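Home Courses Gear Service Boat Schedule About Us Contact

About Okine Freediving and Scuba

Okine is a dive training and equipment service center. We teach scuba and freediving, service regulators and valves, and run one boat. Okine was founded by Conceição Prata and Berkay Kocabaş, who had worked together as instructors at Holloway Quarry before it closed to divers. Conceição runs training. Berkay runs the workshop and maintains the compressor.

The shop is on Eltier Street, two blocks from the harbor. The ground floor holds the retail counter, the fill station and the workshop. The classroom and the student lounge are upstairs. The rear yard has rinse tanks and a covered drying rack that customers may use on any day we are open.

Training

Entry-level scuba is taught in three parts: theory, confined water and open water. Theory is done in the classroom in two evening sessions, each ending with a written review. Confined water sessions take place in the Olow municipal pool, where we rent the deep end. Open water dives are done from shore where conditions allow and from the boat where they do not. Students complete four open water dives over two days.

The student-to-instructor ratio is four to one in open water and does not change with demand. If a class has five students, a second instructor is assigned. Students who need more pool time are given it before the open water dives are scheduled, and the first extra session is included in the course fee.

Freediving is taught by Duygu Şimşekoğlu. Her courses cover breathing, equalization, finning technique, buddy procedure and rescue from depth. Breath-hold work in the water is always done in pairs with a line and float. Applicants must be able to swim 222 yards without stopping, any stroke, with no fins. The swim is done at the first pool session and may be repeated once. 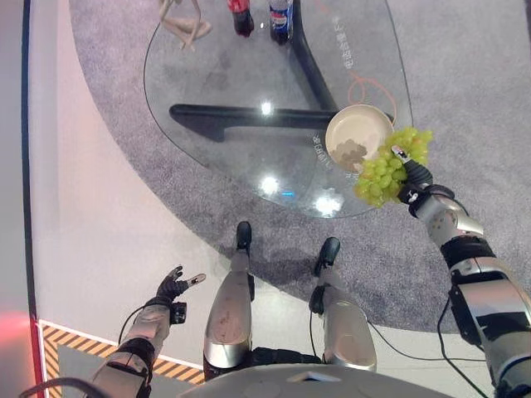 Eating before a dive is covered in the first theory session, along with hydration, medication and sleep. We ask students to finish any heavy meal well before entering the water and to avoid carbonated drinks on the day. Between boat dives, small portions are easier to manage than a full lunch. Green grapes and a plate with a little dry food on it are the right scale for a surface interval. Students with diabetes or any other condition that affects meal timing should tell the instructor when booking, and must bring a physician's clearance to the first session. Freediving students follow a separate schedule, which Duygu sends out with the course confirmation.

Equipment Service

The workshop services first and second stages, low-pressure inflators, buoyancy compensators, cylinder valves and dry suit valves. Each regulator is tested on a flow bench before disassembly and again after assembly. Intermediate pressure and cracking effort are recorded both times, and a copy of the sheet goes back to the customer with the replaced parts in a bag. Last year the workshop completed 838 regulator services.

Güven Başaran is the senior technician. He handles all first stages and oxygen-clean work. Cylinders due for hydrostatic testing are sent to an outside facility and usually come back the following Friday. Visual inspections are done in house. We do not fill cylinders that are out of test – this includes cylinders belonging to instructors and staff.

Rental equipment is logged by serial number. The rental inventory stands at 251 items, excluding weights and weight belts. Regulators in the rental pool are serviced once a year or every 100 dives, whichever comes first.

Boat

Our boat carries ten divers, one captain and one divemaster. It has a stern ladder, a freshwater shower, a marine head and rack space for 20 cylinders. Oxygen and a first aid kit are carried on every trip. Nazmiye Polat manages the schedule and decides on cancellations together with the captain. Notice is sent by text message at 6 a.m. on the day of departure. Trips canceled by us are refunded in full or moved to another date.

The regular season ends in November. Winter trips are run by request for groups of six or more with dry suit experience.

Fill Station

Air is available to 3,000 and 3,500 psi. Nitrox is blended up to 40 percent and must be analyzed and signed for by the diver who will use it. Air samples are sent for laboratory analysis every quarter, and the latest report is posted next to the fill panel. Proof of certification is required for all fills.

Visiting Us

Parking is available on Eltier Street and behind the building. The rear gate is wide enough for hand carts, and cylinders can be dropped off there without going through the shop. For course dates, ask for Conceição. For service quotes, ask for Berkay or Güven and have the make and model of your equipment at hand.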